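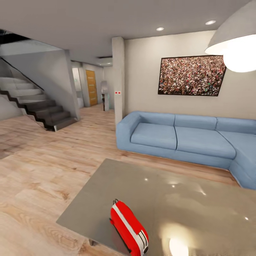 Prints and Licensing: Frequently Asked Questions

Answers to the questions I get most by email. If yours is missing, use the contact form. I read messages in the morning, Monday through Thursday.

ORDERING PRINTS

Where can I buy your prints?
All open-edition prints are in the shop on this site. The Gillholm map series is also sold through Claltitz, who carry it framed. I don't sell on any other marketplace.

What sizes do you offer?
Small, medium and large. Each product page lists the measurements with and without the white border. The vegetable alphabet comes only in large because the letters get hard to read when it is reduced.

Are the prints signed?
Limited editions are signed and numbered in pencil on the front. Open editions are not signed. I can sign one on the back if you leave a note at checkout.

How many prints are in the Uddin edition?
There are 411. Once they are gone I won't reprint it in any size. The cards and stickers from the same drawings will stay in the shop.

What paper do you use?
A heavy matte cotton paper for limited editions and a smoother matte paper for everything else. I tried a glossy stock last year for the postcards and went back to matte.

Do you sell frames?
No. The sizes fit standard frames, so you shouldn't need a custom one.
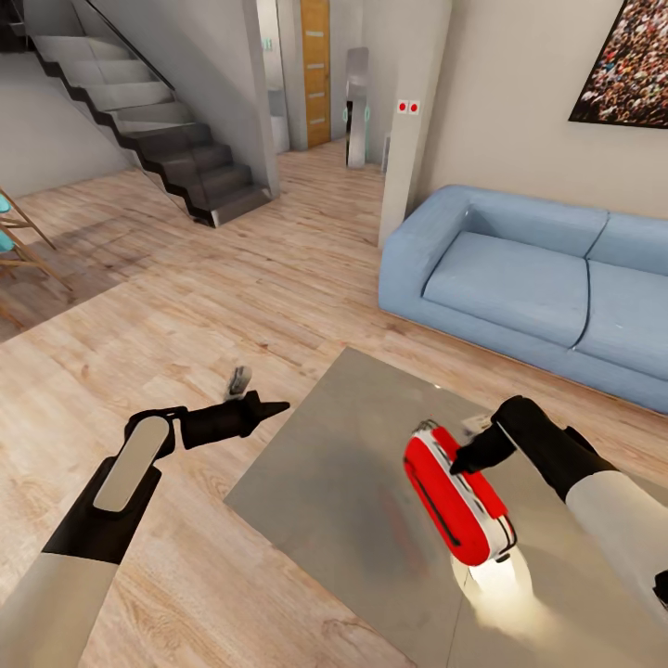

Living room with a gray rug and light wood floor

SHIPPING AND RETURNS

How are prints packed?
Small prints ship flat in a board mailer. Medium and large prints are rolled in a tube. Let a rolled print lie under a few books overnight before you frame it.

When will my order ship?
Most orders leave within a week. I close the shop for part of October and post the dates on the front page beforehand. Orders placed while I'm away go out in the order they came in.

My print arrived damaged. What do I do?
Send me a photo of the print and one of the packaging within 17 days of delivery. I'll replace it, or refund you if the edition has sold out. Please keep the tube or mailer until you hear from me.

Can I return a print I don't like?
Yes, if it is unmarked and has not been framed. You pay the return postage. Personalized name prints can't be returned.

LICENSING AND COMMISSIONS

Can I use your drawings on a product?
With a license, yes. Tell me which drawing, what the product is, how many you plan to make and where it will be sold. My standard license covers a run of up to 700 pieces for one year. Larger runs are quoted separately.

Can I use a drawing on my blog?
One small picture with my name and a link back is fine. Please don't crop out the signature or change the colors.

Which drawings are not available?
Anything made for Oltix. They hold the rights to the puzzle and lunch box artwork, including the bears, and requests for those have to go to them.

Do you take private commissions?
Not at the moment. The waiting list is closed, and I'll announce it in the newsletter when it opens again.

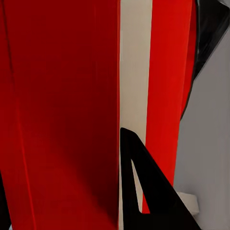 OTHER QUESTIONS

Do you give a school discount?
Yes, on posters and workbooks. Write from your school address and I'll send you a code.

What does print no. 1811 mean on my receipt?
It is the stock number for the harvest calendar. It has nothing to do with the edition size.

Can I get the old coloring pages?
They are on the downloads page, free for home and classroom use.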